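Household Robots Still Learning to Handle the Laundry, Says Pustura Program Lead

Cillimthorpe, 6/15/26

The question most often put to Janaka Kanagaratnam is when a machine will be able to put away the washing. As head of the domestic tasks program at Pustura, he is asked it by visitors, by funders and by members of his own family. His answer has not changed much in the past year.

"A machine can fold a towel today, if the towel is flat and the table is clear," he said in an interview at the institute's Cillimthorpe site. "Homes do not present towels in that way. They present a pile on a chair, and the pile is different every time."

The program, run jointly with the equipment firm Utum, has a staff of eight and is now in its second year. Its task list was drawn up from visits to local households and covers clearing tables, loading dishwashers, picking up clothing and wiping surfaces. Mr. Kanagaratnam said clothing has taken up more hours than all of the other tasks together.

Hard objects, he explained, keep their shape when they are touched. A cup has a rim and a handle, and a machine that has learned one cup has learned a good deal about the next. A piece of clothing has to be found, lifted and opened out before anyone can say which part of it is the waist. 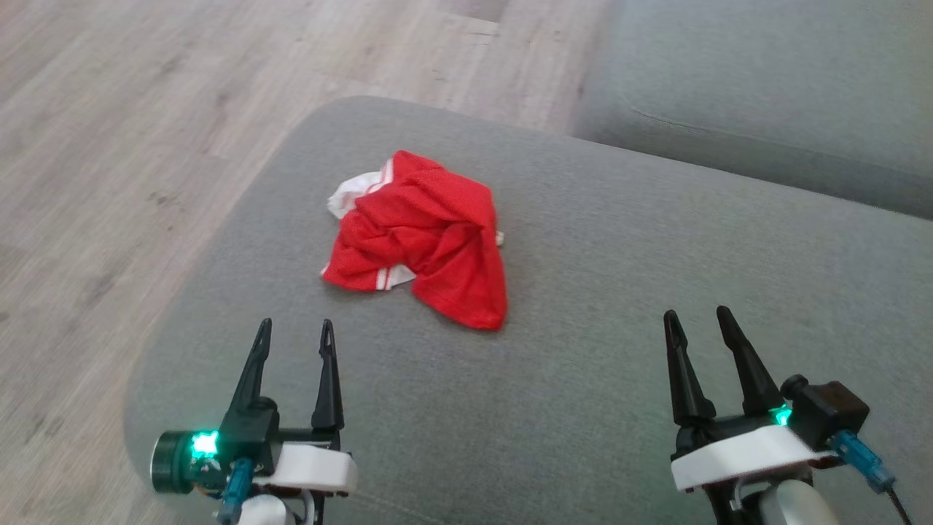
A crumpled red garment on a sofa cushion, with two grippers in front of it.

Sports clothing brings its own difficulties. Chaminda Bepari, who leads testing for the program, said that thin, slippery fabric tends to come up in two layers when only one is wanted. Linings add to the problem. "The machine takes hold of what it believes is the hem, and it has the inside of the garment instead," he said. "A person feels that at once and lets go. We are still teaching the machine to notice."

In the most recent round of trials, the team made 400 attempts at picking up a single item of clothing and laying it flat. Mr. Bepari declined to give a success rate before the results are published in September, but said that soft furniture produced clearly weaker results than a table. A cushion gives way under the fingers, he said, and the machine may press when it ought to pinch.

Speed is a further concern. One pair of shorts can take 40 seconds to fold in good conditions. Mr. Kanagaratnam regards this as acceptable in a home, where the work can be done while the residents are out – but not in a commercial laundry.

The Talukder laundry, which has advised the program on sorting and folding, has taken the same view. Its managers told the team that they would consider a machine for sheets and pillowcases first and would leave mixed clothing to staff for the time being.

Asked whether he would have one of the machines in his own house, Mr. Kanagaratnam paused. "For the table, yes, with someone in the room," he said. "For my children's laundry, I would wait."

The program's next round of trials will cover socks and long-sleeved shirts.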